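Vekovton Garment Care – updates on automation and staff roles

1/
Over the past year, Vekovton has moved part of its folding work to automated stations. Many of you have asked what this means for the people who work with us. This thread sets out where things stand as of November.

2/
The first folding station, known internally as Moon, handles towels and flat sheets. Staff who used to fold these items by hand now load the station, check its output and clear jams. Two positions changed title as a result. Pay grades stayed the same.

3/
Clothing is a different matter. Moon does not fold trousers, hooded tops or anything with a cord. These items are still folded by people, and the training material for the next station, Wudico, is built on how people handle them with hand-held grippers.

4/
Sweatpants are among the hardest items on the list. The waistband gathers, the drawstring goes where it likes, and dark fabric makes it difficult to tell one leg from the other. 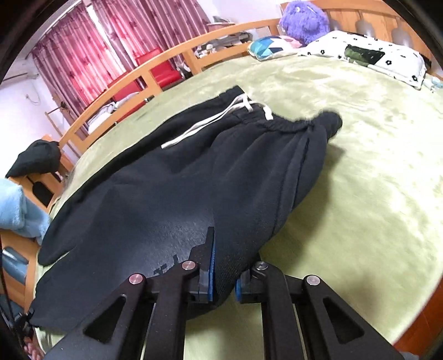 5/
What changes for handlers
Gripper work is slower than folding by hand, and it loads the wrist and forearm differently. After feedback from staff, the following rules apply:
– Sessions run for no more than two hours, followed by a change of task.
– Gripper work does not count toward individual folding targets.
– Any handler may return to hand folding on request, with no effect on hours.

6/
On pace: the work covered 2392 items up to the end of last month. Several handlers told us they felt pressed to keep that number climbing. We have taken the running total off the staff screen.

7/
The same pair of sweatpants may be picked up at the leg, the cuff or the waist, and handlers are asked to use their own judgment about where to begin. We do not want everyone working to one script. The differences between experienced people are a large part of what Wudico needs.
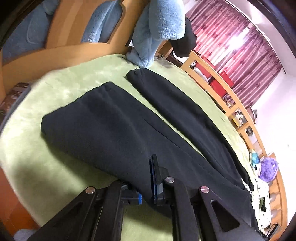

8/
What changes for supervisors
Each shift lead now looks after five handlers. Part of the role is new: reviewing session notes, logging gripper faults and passing them to Gusik, our equipment partner, by 4 p.m. Training for this is paid and takes place during normal hours.

9/
No positions will be removed when Wudico starts its trial. Roles may change – and where they do, staff will receive written notice and a meeting with their shift lead first.

10/
Questions can be sent through the staff portal or raised at the monthly open meeting. Answers will be added to this thread.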